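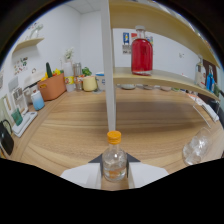

Small glass bottle with an orange screw cap.

Keeping and reusing glass jars and bottles

May 20, 2021

We go through a lot of glass in this house and most of it gets used again. These notes started as a sheet stuck inside the pantry door and got too long for the door. They cover washing, labels, smells, lids and where to put everything.

Washing

Rinse jars as soon as they are empty. Dried tomato paste or honey takes three times the work the next morning. Use warm water and a bottle brush, and do the shoulders of the jar as well as the bottom. For narrow necks where no brush will go, put in a spoonful of uncooked rice, a drop of dish soap and a little warm water. Put the cap on and shake for 30 seconds. Tip it out through a sieve so the rice doesn't end up in the drain.

Never pour boiling water into a cold jar. Let the jar sit in warm water first, then go hotter.

A cloudy film that won't wash off is usually hard water. Fill the jar with equal parts white vinegar and water and leave it overnight. If it is still cloudy after two goes, the glass is probably etched from the dishwasher and will stay that way. It's fine for buttons.

Labels

Paper labels come off in a sink of hot water with a handful of washing soda. Leave them 30 minutes and they should slide. Plastic labels are better done dry. Warm them with a hair dryer and pull slowly from one corner.

For the glue left behind, mix baking soda and cooking oil to a paste, rub it on, wait, and wipe with a rag. Eucalyptus oil is faster but it smells up the kitchen. Wash with soap afterward either way or the jar will be greasy to hold.

Smells

Glass doesn't hold a smell for long. The lid does, mainly the soft ring inside. Pickle and curry paste lids are the worst. Leave them in full sun for a couple of days with the inside facing up, or pack them in a bag with dry coffee grounds for 7 days. Naheed Gondal puts hers in the freezer, which I have tried and can't say did much.

If none of that works, keep the lid for something that already smells, such as garlic or cloves. 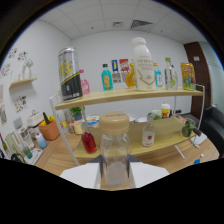
Lids wear out well before jars do. Throw one out if the ring is cracked, if there is rust on the thread, or if it turns without gripping. To test a lid, half fill the jar, screw it down, and stand it upside down on a sheet of newspaper for an hour. Any damp spot and it's for dry goods only.

Stuck lids: run the hot tap over the lid for a minute, dry it well and try again with a rubber glove. Wiping the thread clean before closing saves most of this trouble, especially with syrup and jam.

Used commercial jars are fine for the pantry and the fridge. For proper canning, buy jars made for it and use new lids.

Drying and storing

Dry jars upside down on a rack until the outside is dry, then turn them over and leave them open overnight. Put away damp with the lid on, they go musty. I store lids in a separate box, sorted by width, with an elastic around each stack.

Write the contents and the date on masking tape and put it on the jar, not the lid. Lids get swapped. We had salt in the sugar jar for most of one December because of this.

Keep what you will use and recycle the rest. Two shelves is our limit.

What they are good for

Very small bottles: vanilla, sewing machine oil, a day's salad dressing. Anything that isn't food gets a clear label and goes up high, away from the kitchen.

Medium jars: spices bought in bulk, dried beans, screws and picture hooks, paintbrushes left to soak.

Tall jars: spaghetti if it fits, wooden spoons, bamboo skewers. Wekesa Swai starts sweet potato slips in his, with the potato held up on toothpicks and the water changed every few days.

Do not reuse any bottle for food if it once held cleaner, paint thinner or garden spray, however well it has been washed.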